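Chapter 6

Shoes and the People Who Wear Them

Reading time: 14 minutes
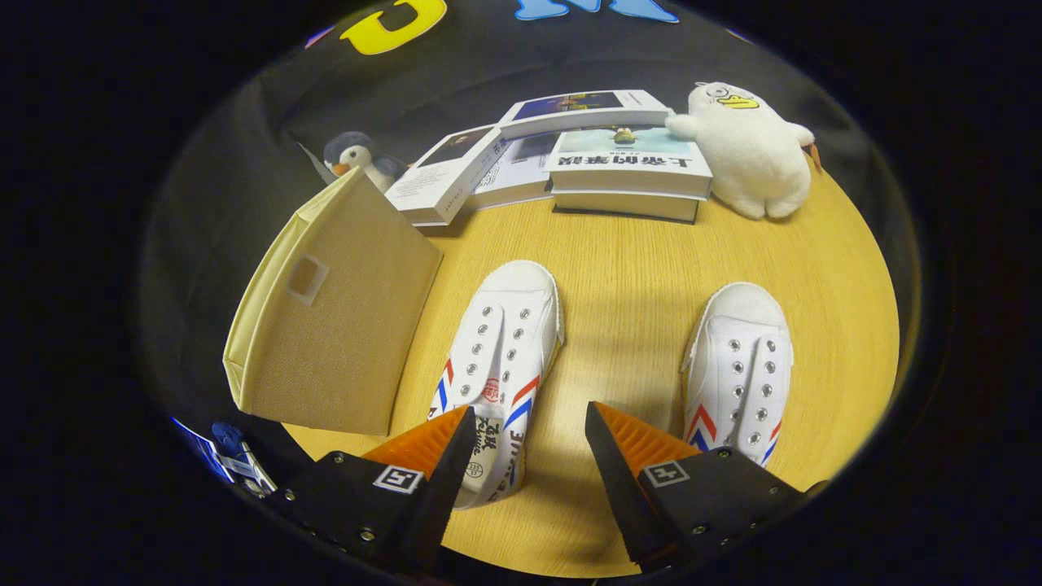

6.1 Starting from the ground

Most of us can describe our favorite coat from memory, right down to the loose button, and yet we'd struggle to say much about the shoes we have on at this very moment. Go ahead and try it before you look down. Which side of the heel is more worn? How many eyelets are there? When I first put these questions to a class in Konthorpe one gray February morning, there was a good deal of laughing and shuffling of feet under the desks, and then a long, thoughtful quiet – the kind every teacher hopes for and seldom gets.

Everyday dress is a wonderful way into the history of ordinary people, and footwear may be the friendliest door of all. Shoes are made by somebody, sold by somebody, and worn until they take on the shape of one person's walk. A plain canvas sneaker can set you thinking about cotton fields, rubber trees, school gymnasiums and the price of a bus ticket, and we'll wander through all of those before the chapter is done.

6.2 A cobbler's ledger

Our main source will be the account book of Aslak Engström, who mended shoes in the harbor town of Brostness for most of his working life. The book has 3759 entries, written in a small, slanting hand that takes some getting used to (please be patient with it, and with yourself!). He noted the customer, the repair and the price, and now and then he couldn't help adding a remark. "Walks on his toes," he wrote beside the name of a young dockhand. Beside a schoolteacher's boots he put only "Again."

Torunn Ljungberg, who copied out the whole ledger, likes to begin with the winter pages, when half the town seems to have needed new soles in the same two weeks. You'll find a selection of them at the end of this chapter, along with her notes on the old words for leather and thread. Keep a finger in that page as you read – you will want it often.

6.3 Before you read on

Choose one pair of shoes at home, preferably an old pair, and ask whoever wore them where they came from and where they went. Write down the answers in the speaker's own words, even the parts that seem to drift off the subject. My own grandmother could not talk about her dancing shoes without telling me about the ferry, the rain and a man who owed her brother money, and I would not give up a word of it now. Bring your page with you to section 6.4, where we'll set it next to what Engström's customers left behind.

Contact | Copyright Shenoy Schoolbooks | Back to top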